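Observational Drawing, Unit 2
Handout 6: Small Objects on a Plain Table
Vorkport Evening Classes, November 2022

Bring your sketchbook, a soft pencil, an eraser and the unfinished sheet from Handout 5. We will work from ordinary desk objects for the whole session. Students who enrolled late can pick up the Fluvness workbook at the front office. The order number is 2573.

1. Spacing before shape

Most of the sheets handed in for Unit 1 had well-drawn objects that were in the wrong places. The cup was fine and the tape was fine, but the gap between them had shrunk to almost nothing. Before you draw any outline, mark where each object touches the table. A short pencil tick is enough. Then check each gap against the width of the largest object. 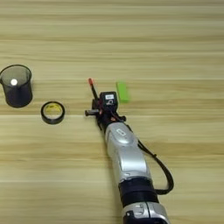 Measure with the pencil held at arm's length and your elbow locked. Bend the elbow and the measurement changes. Close one eye, and keep it the same eye all evening.

Wood grain is useful here. When the grain runs straight across the table you can treat it as a set of ready-made horizontals and judge the tilt of a block or a pen against it. Draw two or three of the bands lightly and leave the rest out. A sheet with every stripe drawn in is very hard to read, and you will run out of time.

2. Upright and lying down

The same object is a different drawing problem depending on how it rests. A block lying on its widest face shows you mostly the top. Stand it on a narrow end and you are drawing a tall face with a small footprint, and the base needs more care than the top does. A marker standing next to it has an even smaller base. If the two overlap from your seat, decide which one is in front and finish that outline first.

Draw the standing pair as one outside shape, then divide it. Sheets done this way in January held together better than the ones that started with the block and added the marker afterward. 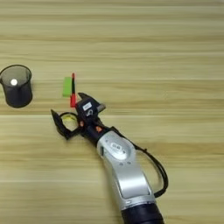 Can I move an object if it is hard to see from my seat?
Leave the objects where they are and move your chair. Everyone at the table is working from the same arrangement, and a small shift spoils the measurements the others have already made.

3. Circles seen from above

Cups and tape rolls both give you circles, and both are usually drawn too round. Looking down at an angle, the rim of a cup is an ellipse. The roll of tape has an outer edge and an inner edge, and the inner one has to follow the same tilt as the outer one. Draw through the form. Put in the whole ellipse, including the part you can't see, and erase later.

With a dark cup, look for the lightest spot inside it and leave that as bare paper. It is easier to save the white than to get it back with an eraser.

Long thin objects come last. Draw the line from one tip to the other, check the angle against the grain, and only then add the thickness of the handle.

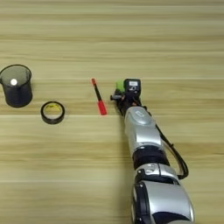
Fig. 3. Container, tape roll and red-handled screwdriver.

4. To hand in

One full sheet from the Kombo pad, 7 inches on the short side, pencil only. Show your ticks and measuring lines. Write your seat position on the back. Sheets go in the Platow folder by the door before you leave.

Reading for next time: workbook section 6, cast shadows.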